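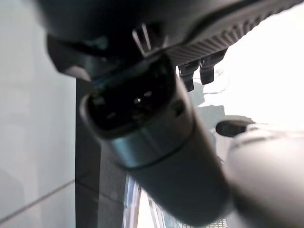
By Malachy Gallagher

Platon's plug would not go in. I'd been at it since before my tea, with my cheek nearly on the bench, talking to a thick grey connector as though it were a nervous horse.

"You're pushing it," said Urszula from the doorway. "You always push."

"I'm encouraging it."

"You encouraged the last one, and it went across the room."

She had a point (it had only gone as far as the paint shelf, but still). We'd been building Platon for 118 evenings, and I knew the number because Rhun chalked it up on the back of the door every time he locked up. Rhun had bet me his good vice that we wouldn't get a wave out of the thing before he reached 130. One wave, that was all. Hand up, side to side, hand down. I have never wanted a vice so much in my life!

So I stopped pushing. I went and filled the kettle, and ate one of Bogdan's awful ginger biscuits, and when I came back Urszula had the connector between two fingers and was turning it, ever so slightly, with her eyes shut.

"There," she said. I heard the click from the sink.

"How did you do that?"

"I was nice to it."
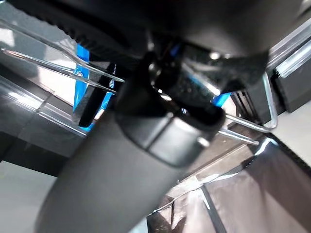 Baran Lane Shared Workshop – Tuesday-Name-Pending Writers and Makers Club

We didn't switch it on straight away. I know how that sounds, after all those evenings, but I wanted a look at it first. The big dark arm, the chunky black wrist, the bits of blue behind it that I'd fought Rhun over for most of April. He'd wanted everything black. I'd said a robot ought to have a bit of sky in it somewhere, and he'd gone off to sulk among the lathes.

"Well?" said Urszula.

"In a minute."

"Are you frightened of it?"

I was, a bit. While it didn't work it was ours, and we came in and grumbled and drank tea over it. Once it waved it would be finished, and then what would I do with my evenings?

I pressed the button anyway. Something hummed. The arm came up, very slowly, and the wrist turned one way and then the other, and Urszula, who has never been soft about anything, waved back.

The door banged and in came Rhun with his chalk.

"Have I missed something?" he said.

"No," said Urszula, before I could open my mouth. "Put your number up and sit down. We can't get the plug in."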